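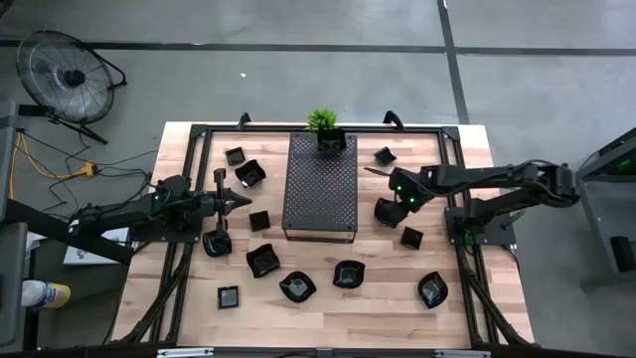

Right arm has a bowl, left arm is thinking about it. The plant stays where it is.

I have a graduate degree and I spent most of this week putting black dishes on a black rack.

Strictly speaking the robot put them there. I was the one driving, which means holding a pair of controllers and moving my own arms very slowly while two bigger arms on the table copied me, badly at first. Each run gets saved as an example. Get enough examples and the learning system is supposed to work out the general idea of "pick up dish, set dish on rack" without me in the loop. Until then, I am the loop.

The dishes come in two kinds, small square ones and wavy ones with a rim like a flower. Whoever ordered them from Drorosley liked glossy black, and so did whoever ordered the rack, the arms and the grippers. The cameras have opinions about this. Shiny black on shiny black gives you a highlight where the ceiling lights bounce and very little else, and I've watched our last model reach with total confidence for a reflection.

The square ones are easy. One finger inside, one outside, close, lift. The wavy ones depend on where you land on the rim. Grab a dip and it sits nicely. Grab a peak and it swings round like a gate. For the first 30 runs I always went for the dip, because I'm not an idiot, and then got a note from our Laltano office saying the data looked "very clean." That was not praise. A model that has only seen tidy grabs has no clue what to do after an ugly one, so now I make ugly ones on purpose and recover from them. It's harder than it sounds to be clumsy in a useful way.

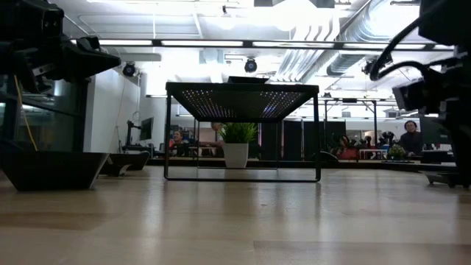 Rack from table height, with one dish up top and colleagues in the background doing other jobs.

Things I changed between batches, in case you're setting up something similar: where the dishes start, which arm goes first, and how long I dither before closing the fingers. The last one wasn't planned. Okoth, our labeling tool, splits each run into steps, and it kept marking my pauses as a separate step. I was teaching a robot to hesitate. I went back through 97 runs and trimmed the dithering by hand, which took 2 evenings and most of a bag of pretzels.

I threw out 4 runs completely. In three I put a dish down half off the edge and called it done. In the other I sneezed.

Next up is the same job with the Grisska grippers, which have softer fingers and, I'm told, a better attitude. The dishes will still be black. I asked for white ones and got a thumbs-up emoji, so we'll see in June or we won't.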